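## 4. Première mise en route du lave-vaisselle

Bon, la machine est calée, les tuyaux sont vissés (section 3, si vous l'avez sautée, retournez-y, je vous attends). On passe à la partie que j'aime bien : les réglages, et le premier cycle à vide. J'ai fait tout ça sur ma Drindine encastrable, modèle 45 cm, mais Ketsara Mahawong a suivi les mêmes étapes sur sa version large et elle n'a eu que l'ordre des boutons à changer.

### 4.1 Régler la dureté de l'eau

Chez moi, à Nusmont, l'eau est franchement calcaire. La bouilloire en témoigne tous les mois. Trempez la bandelette fournie dans un verre d'eau froide du robinet, secouez-la, attendez une minute et comptez les carrés qui ont viré au rose.

1. Machine éteinte, maintenez la touche **Départ** enfoncée.
2. Sans la lâcher, appuyez sur **Marche**. L'afficheur clignote.
3. Faites défiler avec la touche **Programme** jusqu'au niveau indiqué sur le tableau collé à l'intérieur de la porte.
4. Éteignez. Le réglage est gardé en mémoire, même après une coupure de courant.

> **Remarque :** si vous avez un adoucisseur en amont (j'ai un vieux Aebischer à la cave, je l'ai débranché depuis), faites le test au robinet de la cuisine, après l'adoucisseur. Je m'étais trompé de robinet la première fois et j'ai tourné tout un mois de juillet avec des verres voilés.

### 4.2 Remplir le bac à sel

1. Retirez le panier du bas et dévissez le gros bouchon au fond de la cuve.
2. La toute première fois seulement, versez de l'eau dans le bac jusqu'à ras bord.
3. Posez l'entonnoir et ajoutez le sel régénérant. Il m'en a fallu à peu près 400 g pour voir l'eau déborder un peu, c'est normal qu'elle déborde.
4. Essuyez le filetage avec un chiffon, revissez bien droit.

> **Attention :** jamais de sel de table ! Et jamais de détergent dans ce bac, il détruit l'adoucisseur intégré. Lancez un cycle à vide tout de suite après le remplissage, le sel qui traîne au fond de la cuve attaque l'inox.
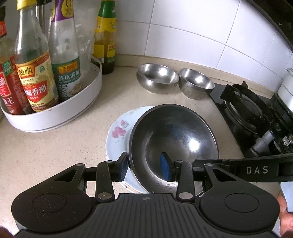

### 4.3 Le liquide de rinçage

Le petit clapet est à droite du compartiment à pastilles. On soulève la languette, on verse doucement jusqu'au trait « max », on referme jusqu'au clic. J'utilise le Detico en flacon de 400 ml, il me dure un bon moment, mais n'importe quel produit de rinçage fera l'affaire.

Le doseur se tourne avec une pièce de monnaie. Commencez au niveau 2, puis ajustez :

- gouttes blanches sur les verres : montez d'un cran ;
- reflets bleutés ou traînées grasses : descendez d'un cran ;
- ça mousse en fin de cycle : vous en avez renversé à côté, épongez et relancez.

### 4.4 Le cycle à vide

1. Vérifiez que les bras d'aspersion tournent librement en les poussant du doigt.
2. Ouvrez le robinet d'arrivée d'eau à fond.
3. Choisissez le programme **Intensif**, sans vaisselle et sans pastille.
4. Passez la main sous les raccords pendant le remplissage, puis encore une fois à la vidange.

Si l'afficheur indique **E8**, pas de panique, c'est l'arrivée d'eau. Neuf fois sur dix, le robinet n'est pas assez ouvert ou le tuyau est pincé derrière le meuble. Chez moi c'était le tuyau, évidemment, et il a fallu tout ressortir.

> **Attention :** coupez le courant avant de tirer la machine hors de sa niche, et gardez une serpillière à portée de main. Il reste toujours de l'eau dans le tuyau de vidange.

### 4.5 Les premiers lavages

Pendant la première semaine, prenez le programme **Normal** plutôt que l'**Éco**, le temps de voir si vos réglages tiennent la route. Les assiettes en bas, face au centre, les verres en haut, et rien qui dépasse sous le panier ! Domenica Prantl, qui a relu ce guide, me signale que sur sa machine le panier supérieur se règle en hauteur même chargé. Sur la mienne il faut le vider d'abord, sinon il retombe d'un côté.

Pensez aussi à rincer le filtre après les premiers cycles : un quart de tour, on tire vers le haut, un coup de brosse sous l'eau chaude. L'entretien complet est en section 6.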